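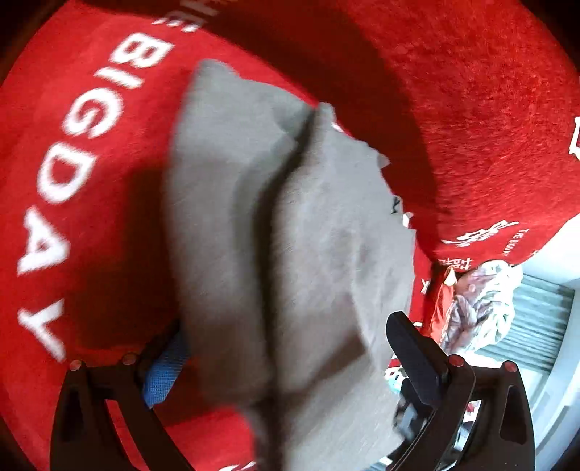
Tendedero de techo Cladcombe

Inicio / Lavadero / Tendederos / Cladcombe

Disponible – envío desde nuestro almacén

Voy a confesar una cosa antes de ponerme con las medidas: yo era de radiador. De radiador, de respaldo de silla, de puerta entreabierta con tres camisetas encima. Vivía en un piso interior con un patio de luces donde no entraba el sol ni en agosto, y entre noviembre y marzo el salón era una selva de calcetines. El tendedero de tijera se abría el lunes y ya no se volvía a cerrar en toda la semana. Cuando colgué el primer Cladcombe en la cocina recuperé un trozo de suelo que tenía completamente olvidado (¡cabía una mesa!), y al cabo de unos meses ya estaba buscando la manera de venderlos. Así empezó la tienda y así sigue, con este tendedero como lo que más sale por la puerta. Llevamos 1.404 enviados y los sigo embalando yo casi todos.

Cómo es

Dos soportes de hierro fundido pintado, cuatro barras de pino, una cuerda de algodón trenzado, tres poleas y un gancho de pared en forma de ocho donde se amarra la cuerda. Ni motor ni mando ni pilas. Bajas las barras hasta la altura del pecho, tiendes tranquilamente, tiras de la cuerda y la ropa sube al techo, que es donde se queda el aire caliente de la casa. Al día siguiente la bajas y la doblas.

Los soportes nos los funde Dal Bello, un taller pequeño que trabaja en tandas cortas. De una tanda a otra puede cambiar un poco la textura del hierro, y en los bordes de las ranuras a veces queda alguna marca del molde. A mí me gusta. Si te va a molestar, dímelo en las notas del pedido y te busco la pareja más lisa que tenga en la estantería.

Las barras vienen lijadas y sin barnizar. He probado a barnizarlas y no lo recomiendo para tender: la ropa resbala y acaba toda en el centro. Sí puedes darles una mano fina de aceite si las vas a usar en un baño, dejándolas curar bien antes de poner nada blanco encima.

Medidas y opciones

Largo de barra: corto, mediano y largo. El corto mide 80 cm y es el que va bien encima de una lavadora o en un pasillo estrecho. Los otros dos los tienes en el desplegable, con el precio de cada uno.
Carga máxima repartida: 17 kg, en cualquiera de los tres largos.
Barras: cuatro, con las dos del medio un poco más altas que las de fuera.
Color del hierro: negro, crema, verde botella o sin pintar (el que viene sin pintar hay que encerarlo, que luego llegan los disgustos).
Cuerda: la de serie es color crudo. La cuerda Breton, a rayas azules y blancas, se paga aparte.
Incluye: soportes, barras, poleas, cuerda, gancho de pared, tornillos para vigas de madera e instrucciones en papel.
No incluye: tacos para hormigón ni anclajes para falso techo. Lee el apartado de los techos, por favor.

Sobre los 17 kg. Una colada normal, ya centrifugada, se queda bastante por debajo. Donde la gente se pasa es con las fundas nórdicas empapadas, los vaqueros de toda la familia a la vez y las alfombrillas de baño. Centrifuga bien y reparte el peso, que si cuelgas todo lo gordo en un lado la cosa sube torcida y la cuerda sufre en la polea doble.

Qué techo tienes

Es la parte aburrida y la que más correos me genera, así que allá voy.

Vigas de madera. El caso fácil. Localizas la viga, haces un agujero guía y atornillas con lo que viene en la caja. Si la viga es muy vieja y dura, un poco de jabón en la rosca del tornillo ayuda muchísimo.

Hormigón o forjado con bovedilla. En hormigón, taco metálico de los buenos y broca de widia. En bovedilla la cosa se complica: hay que buscar la vigueta o usar un anclaje químico con tamiz. Lo he hecho dos veces en mi vida y las dos me acordé de toda la familia del arquitecto. Si no lo ves claro, que lo haga alguien con experiencia, son solo dos puntos de techo y se tarda muy poco.

Falso techo de pladur. La placa sola no aguanta. Ni con paraguas, ni con esos anclajes que en el blíster prometen maravillas. Hay que llegar al perfil y reforzarlo por encima, o atravesar hasta el forjado con varilla. Cuando me escriben preguntando si «para poca ropa» serviría, contesto siempre que no, y lo dejo ya escrito por si ahorramos un correo.

Techo inclinado. Se puede, jugando con el largo de los ganchos. Mándame una foto y una medida de cada extremo y te digo.

Dónde colgarlo

Encima de una bañera, estupendo. En el hueco de la escalera, mejor todavía si tienes barandilla arriba para llegar a la cuerda. En la cocina funciona de maravilla, con un pero evidente: si fríes mucho, tus sábanas olerán a croquetas. Yo tiendo por la noche, con la cena recogida y la ventana un dedo abierta, y por la mañana bajo casi todo. Las toallas gruesas se quedan hasta la tarde.

Deja sitio para abrir las puertas altas de los armarios (me pasó) y comprueba que la lámpara no quede justo debajo de una barra. También conviene que el gancho de pared esté fuera del alcance de los niños, porque la cuerda enrollada les resulta irresistible. Enróllala siempre en ocho y nunca dejes un lazo colgando.

Y ventila. Subir la ropa al techo no hace desaparecer el agua. En casas muy cerradas yo pondría un deshumidificador pequeño un par de horas, o al menos el extractor.

El hermano mayor: Budberg

El Budberg es el mismo invento con seis barras y una polea más, pensado para lavaderos grandes y casas con techos altos. Sube más suave porque el peso se reparte mejor, pero ocupa lo suyo, y en una cocina de piso queda un poco como tener un barco colgado. Si dudas entre los dos, casi siempre te voy a decir que te quedes con el Cladcombe y tiendas dos veces. Tiene su propia página, con sus medidas.

Lo que me preguntáis mucho

¿Se oye al subir? Un poco, sí. Las poleas son metálicas y hacen un chirridito simpático los primeros días. Una gota de aceite de máquina de coser en el eje y listo. Aceite de oliva no, que se pone rancio y mancha.

¿Marca la ropa? Menos que una cuerda, porque la barra es redonda y gruesa. Para las camisas uso perchas directamente colgadas de las barras exteriores. Los jerséis de lana los pongo doblados por la mitad a caballo de dos barras, y a los muy pesados les doy antes un apretón dentro de una toalla.

¿Cuánto dura la cuerda? Depende de las veces que la subas y la bajes. La mía lleva años y solo tiene algo de pelusa en el tramo que pasa por la polea doble. Revísala de vez en cuando y cámbiala en cuanto veas hilos partidos. El recambio son unos 20 metros y sobra cuerda para cualquier techo normal.

¿Puedo comprar solo los hierros? Claro. Mucha gente tiene en casa madera buena o quiere barras de un largo raro. El agujero del soporte admite barra redonda comercial, el diámetro exacto está en la ficha de los soportes sueltos.

¿Sirve para colgar plantas, sartenes, hierbas para secar? Yo tengo laurel en un extremo desde hace siglos. Sartenes también he visto, con ganchos en ese. Respeta el peso y no lo subas y bajes cargado de hierro fundido encima de la cabeza de nadie.

¿Y la ropa de cama? Las sábanas dobladas en dos o en cuatro, según el largo. Las bajeras, con las esquinas metidas unas dentro de otras. Las mantas gordas de pelo yo las llevo fuera un sábado que haga viento, tardan una eternidad en interior y ocupan todas las barras.

Envío y devoluciones

Sale en dos bultos, barras por un lado y hierros por otro, y a veces llegan en días distintos. Si te llega solo el tubo largo, paciencia, que la caja pequeña pesa más y va por su cuenta. En junio cerramos unos días para hacer inventario y los pedidos se quedan esperando a la vuelta, lo aviso siempre en la cabecera de la web.

Si lo abres y no te convence, lo devuelves sin montar y te reembolso el importe. Los portes de vuelta van a tu cargo, salvo que algo haya llegado roto o me haya equivocado yo de color, que con el crema y el verde no pasa pero con el negro y el hierro sin pintar ya me ha pasado, con poca luz en el almacén se parecen mucho.

Las barras se rompen poquísimo, pero si una viene rajada mándame una foto y te sale otra al día siguiente. No hace falta que devuelvas la mala – úsala de tutor para los tomates.

También te puede interesar

Cuerda Breton de recambio, rayas azules y blancas
Gancho de pared suelto, en los cuatro acabados
Soportes sueltos Dal Bello, la pareja
Polea doble
Tendedero de techo Budberg, seis barras

Añadir al carrito
Hacer una pregunta sobre este producto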